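November 20, 2023

Got in early, made tea, forgot the tea, and was still standing at the screen in my coat when the overnight numbers came up. Twelve! Out of 300 tries, the new version of Katent let go of the stick too soon 12 times. The old one did it 39 times over the same 300. I read the line again, then opened the log to see whether I had somehow fed it the same file twice. I hadn't.

I want to put down how we got here while I still remember it properly, as in August I wrote "tried the window idea, promising" and then had no clue by the end of the month what the window idea had been.

So. Katent learns from the hand recordings. For every take we have the two close views from beside the fingers and the wide one from the head, and all of it gets lined up in Fonus with the wrist tracks. Up to now each take was cut into steps wherever the fingers opened or closed. It seemed sensible, and it was quick. But a person packing a case doesn't simply open their fingers. They lower the stick, feel it touch, nudge it along the others, and only then let go, and the nudge was ending up in whichever step happened to be next door. Katent learnt to let go and then nudge thin air. We have watched it do that so many times that I do the little movement myself now when I'm waiting for the kettle.

The new way is to leave the cuts alone and give the 2 seconds before each release a label of their own, "settling". The close views count for more during settling and the wide view counts for more the rest of the time. It took a morning to write and far too many days to check by eye, because a take where the hand hides everything looks exactly like a take where nothing is going on.

Spent most of today with the blue case and the thin black sticks, going back and forth between the views.
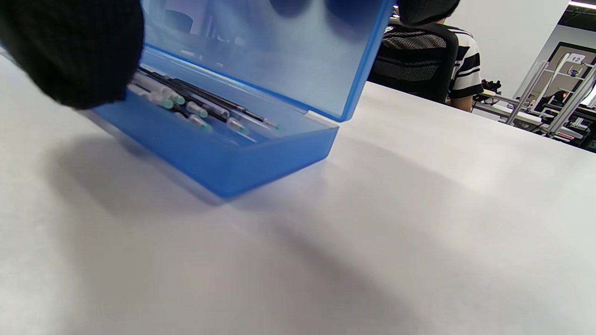
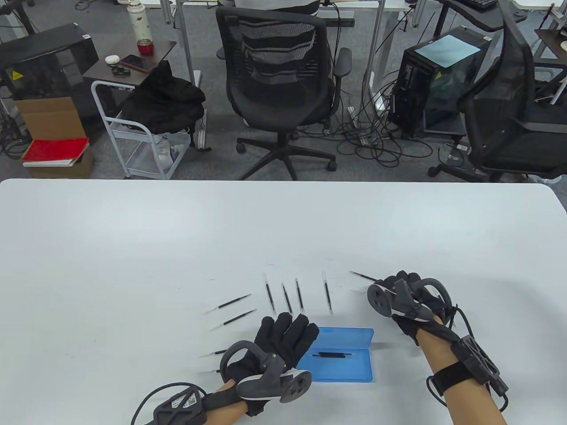
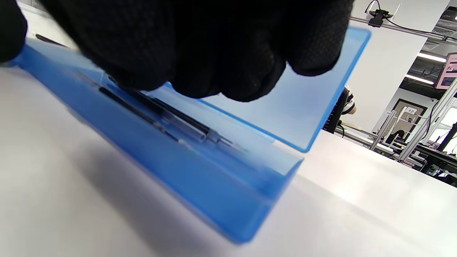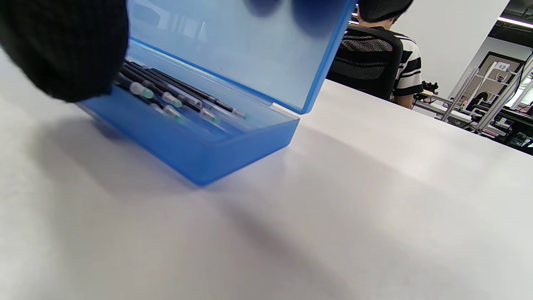 The message back from Mladenović came just after lunch and was kinder than I expected, though it went straight for the weak spot: had I tried shifting the label to a random 2 seconds in each take, to see if any extra label would have helped? And could the gain be coming from the close views alone, with the timing doing very little? Both fair. I had been so pleased with the 12 that I'd not thought of the random one at all, and it is such an easy thing to run — same takes, same everything, one line changed.

I wrote back to say yes to both. Then I set the random one going before I could talk myself into tidying the code first. It will need all night. If it comes out near 39 I shall be unbearable for a week, and if it comes out near 12 I'll have to think again about what Katent is really picking up from the close views, and that would be a good puzzle too, to be fair.

Some smaller things. I went through all 12 bad ones by hand this afternoon. Most of them are the same mistake, a stick laid across another one so that it rolls when the fingers open. There's hardly any of that in our takes, we are all too neat! I'd like a batch of messy ones, sticks crossed on purpose and then put right, and I think the label would be more useful there than anywhere. Must ask for table time before the Lakton people book the lot.

Fonus is still dropping the odd moment from the left wrist. It doesn't hurt the results as far as I can tell, but the plots have little gaps in them and I can't show them like that. Look at the clock settings first, then the cable.

Also the write-up for Lakton. I have a first page, and the first page is mostly about the old cuts and why they were wrong. Start with settling instead and move the history to the back. The picture of the wrist tracks with the 2 seconds shaded in says most of it anyway.

Walked home the long way, too wide awake for the bus. Must remember to take the mug off the shelf by the door, it has been there since this morning with the bag still in it.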